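Come Fix Old Computers With Us: Bench Helpers Wanted at Cukitach

14 comments · 95 shares

We have too many computers and not enough hands, which is a nice sort of problem, and I'm hoping some of you reading this will help us with it.

For those who haven't come across us, Cukitach is a small refurbishing workshop. People and offices give us the desktops they've stopped using, and we open them up, sort out what is worth keeping, put good machines back together and pass them along to households that need one. The parts that can't be used again get separated and go off for recycling. We've been at it for four years now, first in Dilruba Talukder's garage and then, once her car had spent one winter too many in the driveway, in the long room we rent behind the old Karamanlidis bakery. (The ovens are gone but on a damp morning I swear the walls still smell of sesame.)

This spring a big donation came in from Butier, the furniture people, who were replacing every desktop in their offices at once. They gave us 332 towers. I'd like to say we were ready for that many. We were delighted, and then we spent two days working out how to get to the sink! They are solid machines with plenty of life in them, and they were made by people who expected somebody to open them again someday, so they're a real pleasure to work on. But every one of them has to be opened, checked, cleaned and either rebuilt or taken down to parts, and with the crew we have that would carry us well past next May.

So we are looking for bench helpers. Four of the places are paid and part time, and there are more places for people who would like to come and learn for the fun of it.

What the work is like

You'll be at a bench, with a tower on its side in front of you and the side panel off, and you'll work through it in the same order each time. Dust comes out first. Then the drives, because whatever is on them belongs to whoever gave us the computer, and we don't let a machine go any further down the room until its drives have been pulled and logged. After that you look at the memory, the power supply, the board and the cables, and decide with whoever is next to you whether this one is going to be a whole computer again or whether it's going to help three others along.

I love the drives, myself. Many of the desktops we get have the hard disk sitting in a colored plastic caddy, and once you have the knack of it you pinch, lift, and up it comes. The first few times you'll be sure you're about to break something. You probably won't, and if you do, we have a box of spare caddies that Callum guards like a hen.

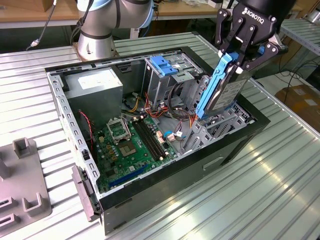 Putting a drive back in is a little fussier than taking one out. It has to go in straight, and you have to keep the loose cables from sneaking underneath it, and there's a small satisfying moment when it seats properly and you can leave it alone. We check the fit before we check anything else, and the caddy goes back to the same style of bay it came from. Please don't let anybody tell you a good shove will do. Callum Crabtree, who runs the benches, has a short speech on the subject and you'll hear it on your first day.

The power supplies we don't open, ever. We test them from the outside, and if one fails, it goes in the recycling cage with a strip of red tape on it. The same goes for anything swollen, scorched or smelling odd. You won't be asked to use your judgment about those until you've been with us a good long while, and even then two people have to agree.

The rest is quieter than you might imagine. There is a lot of sorting of screws. There are little bags of memory to be labeled, and processors to be put in their trays with all the care you'd give an egg, and cables to be coiled in such a way that the next person can find the end. Some people find this dull and some find it's the best part of their week, and I think you'll know pretty quickly which kind you are.

Who we're hoping to hear from

You don't need a certificate or a background in computers. Two of our best people came to us never having taken the cover off anything, and one of them had been a dressmaker, so her hands were already steadier than any of ours. What we do need is patience, and a willingness to write things down in the log even when you're sure you'll remember them.

For the paid places, you should be 18 or older and able to lift a desktop computer from the floor to a table, many times in a shift. You can sit or stand as you like; the benches don't go up and down, but we have tall stools and short ones. You'll need to read small print on labels, and we have two magnifying lamps for those of us whose eyes aren't what they used to be. Some experience with small tools is a help. If you've mended bikes or radios or sewing machines, please tell us, even if it was only your own.

For the learning places, you can be 16 or older, with a note from a parent or guardian if you're under 18. These places aren't paid, but at the end of the course you'll build one computer from our shelves, start to finish, and take it home with you.

Hours and pay

The paid jobs are 23 hours a week, in morning or afternoon shifts. Mornings begin at 8:30 and afternoons at 1:00. We can be fairly easygoing about which you work, and people have swapped for school pickups and dental appointments since we began, but we do ask that you keep to the shifts you've agreed on, as the person on the next bench is often waiting for what you've finished. The hourly rate is the same for everyone on the benches, new or old, and we'll tell you what it is in our first reply so that you don't have to come all the way in to find out. There's a paid break in each half of the day and a kettle that is hardly ever cold.

Learning sessions are held in the evening, from 6:00 to 8:30, and the course takes six sessions. It helps if you can come to all of them, though we can usually catch you up on one.

What we provide

Tools, wrist straps, gloves if you like them, aprons, dust masks for the cleaning corner, and somebody beside you for as long as you want somebody beside you. Please wear closed shoes and leave your rings and dangling bracelets at home. If your hair is long, bring something to tie it with. Sleeves that push up are better than sleeves that don't.

We eat lunch together when we can. Arham, the café across the street, sends over whatever soup is left after the noon rush, and in return we keep their register going, an arrangement that I think we're getting the better end of.

Getting here

The door is on the alley side, painted green, with the bell at knee height for reasons that go back to the bakery. There's a ramp to the left of the loading door and the restroom is on the same floor as the benches. Bikes can come inside. Parking in the alley is only for unloading, but the street one block over is free all day.

How to apply

Write us a letter or an email, or come by in the afternoon and fill out the card at the front desk. We don't need a résumé, though you can send one if you already have it. What we'd really like is a few lines on something you've taken apart and how it went — good or bad, we enjoy the bad ones too — and which hours would suit you. Say whether you're asking for a paid place or a learning place, or either.

Dilruba reads everything that comes in and she answers all of it, though it may take her a week or so when we're busy. If it looks like a match, we'll invite you in for an hour at the bench with Callum. It isn't a test. You'll open up a tower together and he'll show you around inside, and by the end of it you'll both have a fair idea whether you'd like to do it again. We pay for that hour if you've applied for one of the paid jobs.

We'd like the paid people to start as soon as they can, and we'll go on taking names for the learning evenings until they're full. If you have an old desktop of your own that you've been meaning to do something about, bring that along too. I know what I said about the towers, but we've never turned one away yet.

Share this post · 14 comments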